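The Great Skandombridge Clothes Swap, and what it did to my closet

The August swap filled the upstairs hall at Millet on Saturday, and if you were one of the people on the stairs at opening time with a wheeled suitcase, I salute your commitment and would like my left foot back.

For anyone new to the newsletter, the rules haven't changed in 4 years. You bring clean clothes you no longer wear. You get a token for each piece. You trade the tokens for other people's clean clothes that they no longer wear. At the end of the afternoon everyone goes home with exactly as much stuff as before, feeling thrifty.

This time 1,319 pieces came through the door, which beats last summer and leaves us short of the 2,000 that Ánh Kim wrote on the whiteboard in June. Ánh has asked me to say that the number on the whiteboard was "aspirational." It has now been wiped off and replaced with a drawing of a sock.

Some notes from the sorting tables.

Children's clothes went first, as they always do. Small T-shirts are the real currency of this town. A parent will walk past a nearly new wool coat to get to a stack of plain tops in the next size up, and having done that laundry myself I understand completely. The baby things were gone before the coffee was ready.

Jeans did badly. We had a whole rail of them, most in the same size and most in a cut that was very popular for one spring. I contributed two pairs. I brought two pairs home. I'm fairly sure they were different pairs.

Formal wear had its usual strange afternoon. There were 19 bridesmaid dresses, and every one of them had been described to somebody, at some point, as a dress you could wear again. Five found new owners. The rest are in a box marked "theater group," and the theater group has been warned.

The mending corner was busier than expected. Stesum on Mill Lane lent us two sewing machines and a tin of buttons that I think predates the town. If you left a gray cardigan there to have its elbow seen to, the elbow is fine and the cardigan is behind the counter at Stesum. Please pick it up – they have asked twice, and the second time there was less smiling.

A word about folding, which I know is a touchy subject. Several of you objected to the sign. The sign said "Please fold what you unfold." I stand by the sign. By three o'clock the knitwear table looked like a geological event, and one of the people who complained to me about the tone was holding a sweater by one sleeve at the time. For small tops, sides in, then bottom up to meet the neck, then leave it alone. It doesn't have to be beautiful. It has to stop sliding onto the floor.

Leftovers went to the Cliletti thrift store, apart from anything with a hole, which went into the rag bin. If you'd like rags, we have rags. We have rags well into next year.

The next swap is the winter one, so start looking at your coats with suspicion. Tokens from this round will still be good, including the ones people have clearly been making at home. 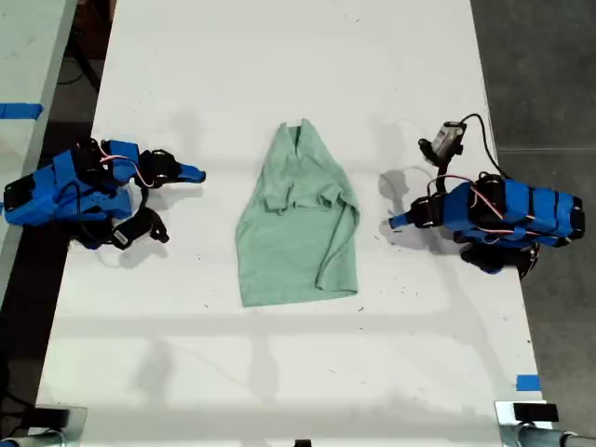
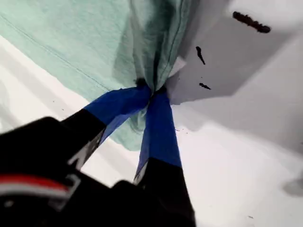
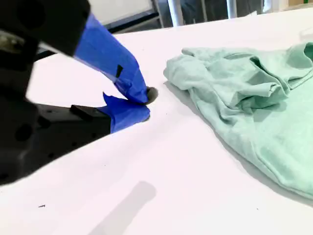
First picture: a small mint-green top, partway folded.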